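3.2 Containers and small-item storage

The storage tasks in this section concern soft, light items that are usually kept loose in drawers or pockets and are easily lost. Foam earplugs were chosen as the main item. They have little weight and give under slight pressure, so how they come to rest in a compartment depends largely on the shape of the compartment. The container is a shallow organizer box in tinted plastic with a hinged lid. It is used open, with the lid folded back flat on the table.
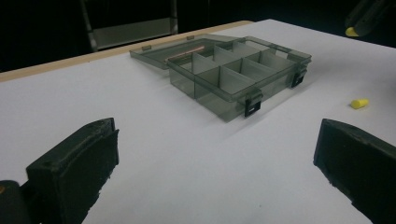
Divider layout was fixed before the April sessions and left unchanged. One long divider runs the length of the box and shorter cross dividers close off the cells, giving two rows. We considered removing cross dividers to obtain larger cells - the arrangement used in the Tufa pilot - but larger cells let paired items drift apart, and the pair is the unit of storage that matters to a household.

The choice of a tinted box was debated. Clear walls let the contents be checked from the side, while an opaque tray gives stronger contrast between wall and cell floor. 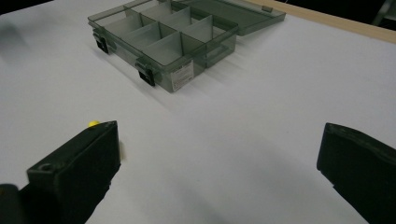 Wubit Wako objected that see-through dividers make the cell boundaries hard to judge from a low angle, and that a person filling the box quickly will tend to aim for the middle of a row and correct late. We accept the point. It is treated as a property of the container in Section 5, where the opaque tray from Gultex serves as the comparison.

Items start on the table surface on the near side of the box, at a distance that requires a separate reach for each one. Spacing between the two earplugs of a pair is not controlled. 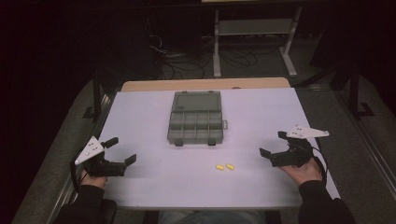 Figure 4. Earplug storage, starting layout: open organizer and one pair of earplugs.

Of the 3,256 placements recorded, 167 were set aside at review. The most frequent ground was an item lying across the top of a divider, which our coding scheme counts as neither stored nor unstored. Orientation within the cell is not scored. An earplug on its side and one standing on end are equally well stored for everyday purposes.
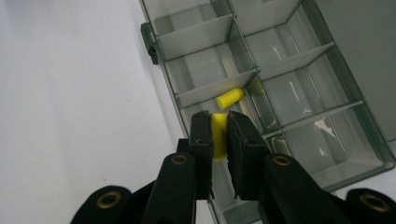
Mekdes Habte

Coding note to 3.2. A placement is coded as complete when the item is released and lies wholly below the rim of the box. Contact with a divider is permitted. Where two items share a cell, both are coded to that cell and the pair is marked as joined; where they lie in neighboring cells, the pair is marked as split. Lid closure is coded separately - see Table 6.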